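Table Hire and Room Booking: Frequently Asked Questions
Vuserstead Hall
Last updated October 1, 2025

Who can book a room?

Anyone aged 20 or over can make a booking. Groups, clubs and businesses need one named contact who will be at the hall for the whole event.

Which rooms are available?

There are 3 rooms for hire. The Orerlow Room is the largest and holds up to 200 people standing, fewer if you want seats. The Jaidee Room suits meetings and classes. The Rerovholm Room is on the upper floor and is mostly used for craft groups and small family parties.

How old is the building?

The main hall went up in 1811 as a grain store. The upper floor was added later. Please don't put nails, screws or strong tape on the walls in any of the rooms. Hanging rails are fitted in the Orerlow Room and you are welcome to use those.

How far ahead can I book?

Up to a year. The calendar for the following year opens in March. Regular groups get first choice of their usual times, and whatever is left goes on general release two weeks later.

Do tables come with the room?

Yes. Tell us how many you want when you book and they will be in the room when you arrive. You can move them yourselves, but lift them -- dragging marks the floor.

What do the tables look like?

The tops are pale and plain and the legs are black. Most people use a cloth for parties and leave them bare for classes.

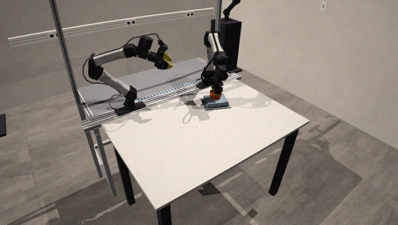
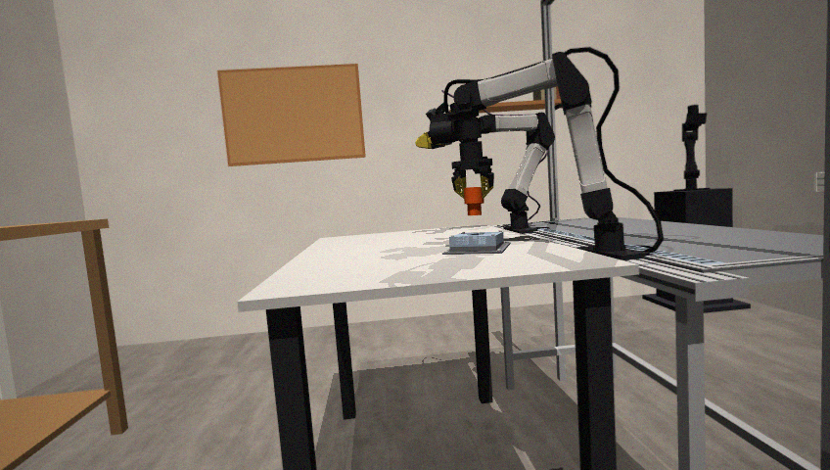
Can I bring my own tables?

You can, as long as the feet have rubber or felt pads. Let us know beforehand so we don't set out ours as well.

Is there a kitchen?

A shared kitchen sits between the Orerlow Room and the Jaidee Room. It has an oven, a fridge and a water boiler. Cups and plates are included in the hire price. Bring your own dish towels, and take any leftover food home with you.

Can we serve alcohol?

Yes, if it is free to your guests. If you plan to sell it, you will need the right permit, and we must see a copy before the day of the event.

When do I pay?

A deposit of 20 percent holds the date. The rest is due two weeks before your event. For bookings made later than that, the full amount is due at once.

What if I need to cancel?

Cancel more than a month ahead and you get everything back, including the deposit. After that we keep the deposit but return anything else you have paid. We can usually move a booking to another date for free if you ask early enough.

Is there parking?

The lot behind the hall has nearly 20 spaces, shared by all the rooms. Street parking is free after 6 p.m. Unload at the side door, then move your car so the next group can get in.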